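Plosidard handheld gripper comparison – README

Maintained by Haruna Shibata and Wanda Sorensen. Last edited 21st August.

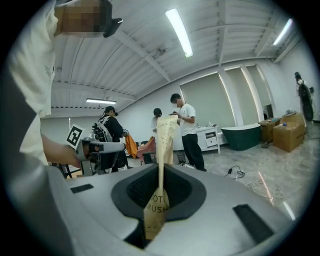 We started this comparison after reading the claim, repeated in several places, that finger choice hardly matters once you have enough demonstrations. I did not believe it then and I am not sure I believe it now, but the data below should at least let you argue with us properly.

What is in the set

409 episodes, recorded with handheld grippers carrying a wrist camera. Two finger types:

Nulleck – soft pads, textured surface
Ferreira – stiffer, smooth, narrower tip

Objects are small bathroom and household things: paper pouches, bottles, folded cloths, cardboard boxes. Every episode has video, gripper width and a pose track. 52 episodes have a broken pose track and are listed in bad_pose.txt. We left them in. Drop them if you are training anything that needs position.

What we think it shows

Less than we wanted. The Nulleck pads did better on paper packaging, and the gap was big enough that I would bet on it. On bottles there was no difference I would defend in front of anyone. On cloth the result flips depending on who was holding the tool, and that should worry you more than it seems to worry people who publish these numbers.

Trinity Park recorded 297 of the episodes. If you split by operator, half of the "finger effect" looks like a Trinity effect. Mehrangiz Kiani has a mixed model in analysis/operators that tries to pull the two apart. She trusts it more than I do.

Known problems

Success labels were made by the same people who did the recording. Loretta Esposito relabeled a sample without seeing the finger type and disagreed on 39 episodes, mostly on what counts as "placed".

Gripper width drifts over a long session. We recalibrated at the start of each session and did not log the drift in between.

Marker tracking gets worse when the marker is tilted hard away from the camera. The vendor note says the filter handles this. Look at the raw track before you agree.

People move through the background in many clips. Faces are pixelated. A policy trained on this may well learn the room, and we have no second room to test against yet. Pirkdale has offered us space in September.

What not to use it for

Please don't quote a single success rate per gripper from this set. Someone already has, in a slide, and it was the number that includes the bad pose episodes.

Also no force data. The width signal is not a stand-in for force, whatever the plots suggest.

Files

episodes/ – one folder per episode
labels.csv – original labels
labels_blind.csv – Loretta's pass
bad_pose.txt
analysis/ – notebooks, run them in order, the second one is slow

Corrections go to Wanda.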